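三明治真的需要一门课吗？

Provcombe的早餐课开在一栋旧楼的二层，收费不低，教的东西说出来有点不好意思：怎么烤面包，怎么铺生菜，怎么把两样东西叠在一起。主讲人Sunee Kaewsai在酒店早餐厅做了15年，后来自己出来开班。我去之前就跟编辑说，这篇稿子恐怕写不满一页。

她大概见惯了我这种人。刚坐下，她先问我早上吃了什么。我说咖啡。她点点头，在本子上记了一笔，也不告诉我记的是什么。

“你觉得这东西不用教，”她说，“那你说说，生菜洗完以后你怎么处理？”

我说甩一甩。

“甩几下？”

我答不上来。她说来上课的人里，大多数都是甩两下就往面包上放，然后抱怨面包底下发软，怪面包店，怪烤面包机，最后怪天气。她的办法是用布包起来，放着，去做别的事，回来再用。这算不算一门学问，我持保留意见。我家里也有布。

我问她为什么坚持先放生菜、后放面包。按我的习惯，面包在底下，菜在上面，全世界的三明治都这么画。Kaewsai说那是成品的顺序，不是动手的顺序。她让学员先把一大片生菜在盘子里摊开，看清楚它多大、哪边卷得厉害，再决定面包落在哪里。“叶子不会听你的，面包会。”

这话听着漂亮，我请她讲得具体一点。她说，生菜的边是皱的，如果先铺面包，你会忍不住把叶子往里塞，塞着塞着就压断了。先看叶子，你就知道要不要撕。我追问撕了又怎样，反正最后都要嚼碎。她笑了一下，说那也可以不用盘子。 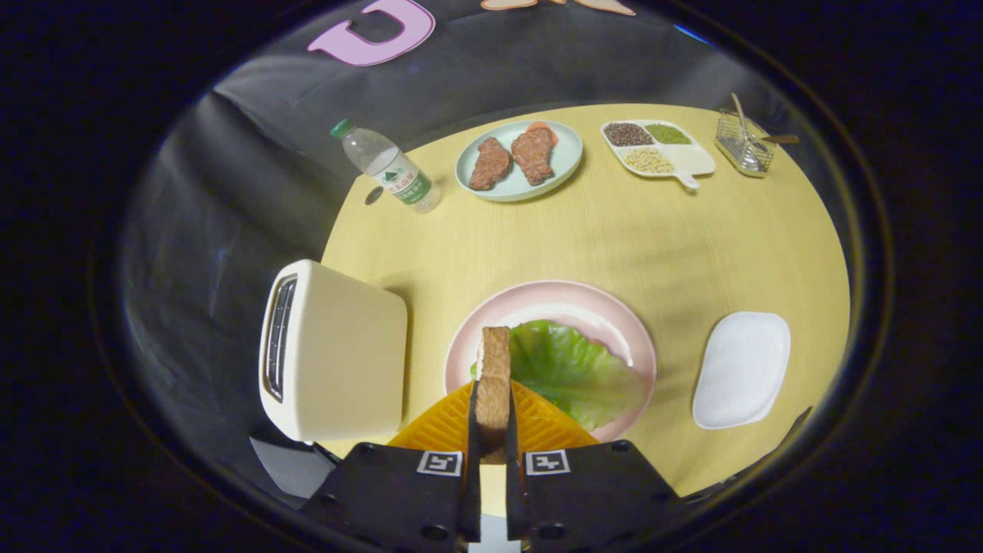

粉色盘子里先铺生菜，烤过的面包片悬在叶子左缘上方。

关于盘子，她倒真有一套说法。她讨厌深盘，理由是边太陡，手进去的角度不对，面包只能从上面丢下去。宽边浅盘可以从侧面靠近。我翻了翻她的讲义，这一段占了整整一页，配了箭头。同样的篇幅，讲面包本身的只有半页。我问她是不是有点本末倒置，她说面包是面包师的事，她管的是从烤面包机到嘴边这一段路。

烤面包机也有讲究。她要求机器摆在盘子左手边，离得近，中间不许放杂物。我指出，这对左撇子不见得合适。“左撇子反过来，”她答得很快，“讲义第3页写了。”我后来去查，确实写了，只有一行。

班上的学员Hendrik Ntuli愿意跟我聊几句。他在一家叫Alulora的公司做账，报名是因为家里的早饭一直由他负责，而他一直做得很难吃。我问他学费值不值。他想了好一会儿。

“第一节课我觉得上当了，”他说，“两个小时，就烤面包，看颜色。回家试了一下，比以前好，可是我也说不清是因为学了东西，还是因为那天我终于站在那儿看着它，没有去刷手机。”

这个疑问我原样转给了Kaewsai。她没有反驳。她说如果一个人交了钱才肯站着看十来分钟面包，那这个钱就算她挣的。我觉得这个回答诚实得过了头，不太像招生简章里的口气。简章上写的是“重新认识你的早晨”，她说那句是合伙人Birger Isaksson写的，她本人没有意见，也没有用过。

我还问了健康方面的问题。简章里提到全麦、提到蔬菜，读起来像是吃了会长寿。Kaewsai把手一摊，说她不是营养师，一片生菜就是一片生菜，谁要指望它改善什么，应该去挂号。至于棕色面包，她喜欢的是孔洞粗、皮有嚼头，烤完能听见声音。颜色深不代表别的，有些不过是加了糖浆。这是整个下午我唯一完全同意她的地方。

课程结束前，她给我做了一份。生菜，面包，薄薄一层黄油，撒盐。我尽量挑剔地吃完了。面包是脆的，菜是干的，黄油抹到了边上。好吃，这个我得承认，但我不确定它好吃到需要上课。我告诉她，我自己在家大概也能做到八成。

“那剩下两成呢？”

我说剩下两成我可以不要。她又低头在本子上记了一笔。

下一期班还有名额。Isaksson请我在文末写上报名方式，我没有答应，他们门口贴着。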